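Repainting communal front doors in gloss: how long before the building can be used as normal?

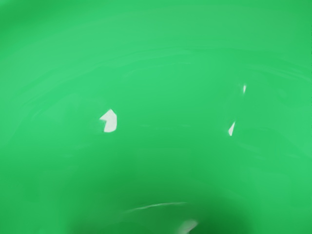
Posted in Housing and Shared Buildings by Marama Ngata

How long should a freshly glossed communal entrance door be left before residents may use it freely? The property is Smits Court, a block of 40 flats with a single main entrance and a rear door to the bin store. The management company intends to have both doors repainted in August. A notice must be sent to all households beforehand, and I have been asked to draft it. The contractor has given a drying time of 4 hours, but a previous contractor advised leaving the door overnight. I should be grateful for guidance on which period to state, and on whether the door may be closed in the meantime.

Kirsty Purves

The period depends first on the type of paint. A water-based gloss will commonly be dry to the touch within a few hours, whereas a solvent-based gloss is usually left overnight before it is handled or given a second coat. It is likely that your two contractors had different products in mind. Please ask the present contractor for the product data sheet and quote the times printed there.

Two further points should be borne in mind when drafting the notice.

Touch dry does not mean hard. Gloss paint continues to harden for several days, and in damp or cool weather it may take longer. During that time the door may be used with care, but residents should be asked not to lean bicycles or pushchairs against it, not to fix notices to it with tape, and not to wash it with any cleaning product.

The edges of the door and the rebate of the frame require more time than the face. If a door is closed firmly too early, the two painted surfaces may stick together and the finish will tear when it is opened. Painters generally begin early in the morning and keep the door ajar for as long as possible. In a building with a door entry system, this means that someone must be present at the entrance for the whole of that period. The contractor should state in writing who is to provide that person, and at whose cost.

I would also recommend that the two doors are not painted on the same day. Residents will then have one unobstructed way in and out throughout. If either door forms part of a fire escape route, or is itself a fire door, the managing agent should confirm before work starts that the proposed paint is suitable and that the seals and closer will not be painted over.

Wekport Lettings Desk

We manage several older buildings and allow a full day for each door. Our standard wording is as follows: "The main entrance will be repainted between 8 am and 5 pm. Please use the rear door during these hours. Please take care with clothing and bags until the following morning." Put a copy in the lift as well, as many residents do not read letters.

Tralto

Ours was done in dark blue and it was sticky for a week. Check whether they sand it properly first. The old paint on ours had not been rubbed down and the new coat came away around the letterbox before winter.

Marama Ngata

Thank you for these replies. The contractor has now confirmed that the product is water-based and that two coats will be applied, with the rear door to be completed first. The notice will state one full day for each door, and I have asked for the sanding to be itemised in the quotation. The matter of who attends the entrance while the door stands open is still with the managing agent.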